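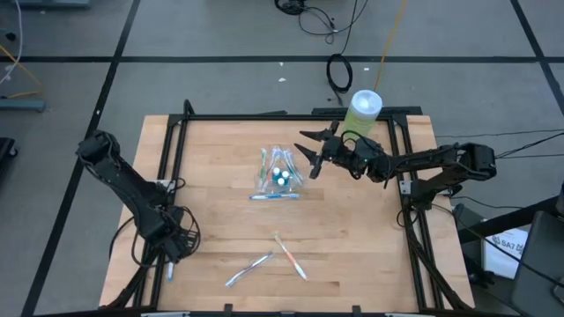
*Page last changed: 18th May*

**FOR IMMEDIATE RELEASE**

# Guvetti opens orders for the Votstead two-arm handling kit

JIRMONT. Guvetti is now taking orders for Votstead, a bench-scale kit for handling small consumer goods with two robot arms. The kit is supplied as a frame, two arms, two-finger grippers, wrist cameras, a controller and a software license. It is intended for packaging labs, contract packers and engineering groups that need to test a picking or kitting routine before ordering line equipment.

The first production units ship from Jirmont in June. The part number for the complete kit is 1869. Arms, grippers and cameras are also listed separately as spares.

## Frame and mounting

The Votstead frame is black aluminum extrusion. It forms a rectangular border around the worktop, with uprights at the back. One arm mounts on the left side rail and one on the right. The mounts slide along the rail and lock with two bolts each, so the distance between an arm and the work can be changed without drilling.

The standard worktop is light wood. Customers may fit their own surface, provided it is flat and seats fully inside the border. Small clamps for fixtures attach to the rails and are included. The frame stands on the floor and does not have to be anchored when both arms are used within the rated load.

Cabling leaves each arm at the base. Guvetti supplies it in one length, and the excess is to be coiled outside the reach of both arms. Routing instructions are in section 4 of the installation manual.

## Arms and grippers

Each arm is rated for a payload of 500 g at full extension, gripper excluded. The gripper has two tapered black fingers with an opening of 50 mm. Fingers are replaceable with a hex key. A change of both fingers, including the recalibration routine, is specified at 20 minutes.

A green indicator on the wrist housing shows that the arm is powered and in communication with the controller. It is not a safety signal and should not be wired or treated as one.

The gripper was designed around personal care goods: toothbrushes in and out of the wrapper, small bottles, caps and pouches. These parts differ in ways that matter to a two-finger grip. A bare toothbrush handle is rigid and gives a repeatable contact point. The same handle in clear film can shift inside the wrapper after the fingers close. Clear film also reflects overhead lighting, and the reflection moves as the arm moves.

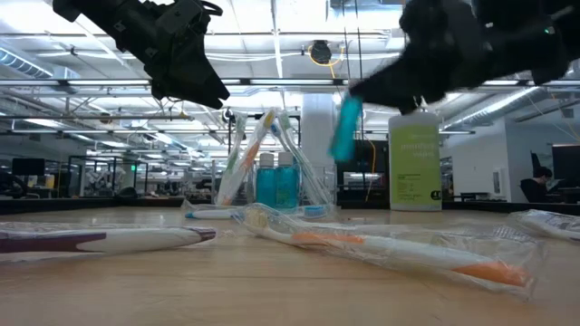 *Votstead worktop with wrapped toothbrushes, mouthwash bottles and a teal toothbrush in the right-hand gripper.*

For wrapped items, the software provides a grip mode that closes in two stages. The first stage stops at light contact. The second applies the working force set in the recipe. If the finger position changes by more than the recipe tolerance between the two stages, the arm opens, retracts and reports a missed grip. The operator can choose whether the routine then retries or stops.

Two-arm routines are written as a pair of linked sequences. Each sequence runs on its own arm and waits at named points for the other. A typical use is to have one arm hold a case or pouch while the other brings a part to it. The controller checks both paths for interference before the routine starts and again at every wait point.

## Cameras

A small camera is mounted at each wrist and looks past the fingers toward the work. The finger tips stay in view at all times. This reduces the usable image area along the lower edge, and the vision software masks that region automatically. When custom fingers are fitted, the mask must be taught again.

Fixed cameras beside or above the worktop are optional. The controller accepts up to two. Guvetti recommends at least one fixed camera for any routine in which both arms work over the same part of the table, as either wrist view can be blocked by the other arm.

Background surface is a frequent source of false detections.

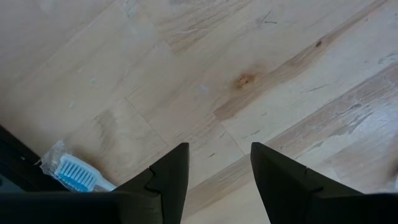

Wood grain, knots, board seams and scratches can all return edges that resemble a narrow part such as a toothbrush handle. Votstead handles this with a reference capture taken with the surface clear. The capture is stored with the recipe and subtracted during detection. It should be repeated whenever the surface is replaced, refinished or moved under different lighting. A worn, glossy area will change in appearance with the angle of the wrist, and for such surfaces the manual calls for captures at several wrist angles.

Transparent packaging remains the most difficult case. Detection settings for clear film are supplied as a starting point only, and each customer should expect to adjust them for the film and light in use. Guvetti does not publish a success rate for clear-wrapped goods. Results depend on the part, and a number measured on one wrapper says little about another.

## Software

The license covers one controller and has no annual fee. Recipes are stored as plain text files and can be kept under the customer's own version control. Camera images, arm positions and grip reports are logged with a common time stamp, and logs can be exported at any time without contacting Guvetti.

Routines can be entered from the keyboard or taught by moving the arms by hand. The two methods can be mixed in one recipe. Hand teaching is disabled while any sequence is running.

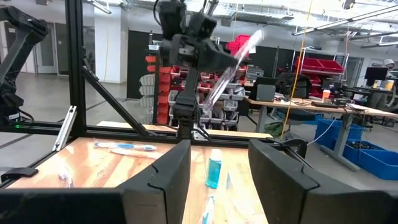
Wubshet, which had a pre-production kit on its bench for evaluation, reported that the linked sequences were quick to set up and that the missed-grip reports were "specific enough to act on." It also noted that the reference capture had to be redone more often than the draft manual suggested, and asked for a reminder in the software when lighting changes. The reminder has been added and is present in the shipping version.

## Limits of use

Votstead is not rated for food contact, washdown or outdoor use. Filled bottles may be handled within the payload rating, with caps closed. The kit is not supplied with guarding. The buyer is responsible for a risk assessment at the place of installation and for any guarding or stop devices that the assessment requires.

## Ordering

Orders are accepted from the Guvetti sales desk in Jirmont. Please quote part number and delivery address, and state whether fixed cameras are required. Sample parts may be sent ahead of an order for a grip check. Send them in retail packaging, unopened, with a note of the orientation in which they reach the work area. Samples are not returned unless requested.

The data sheet and installation manual are available from the same desk.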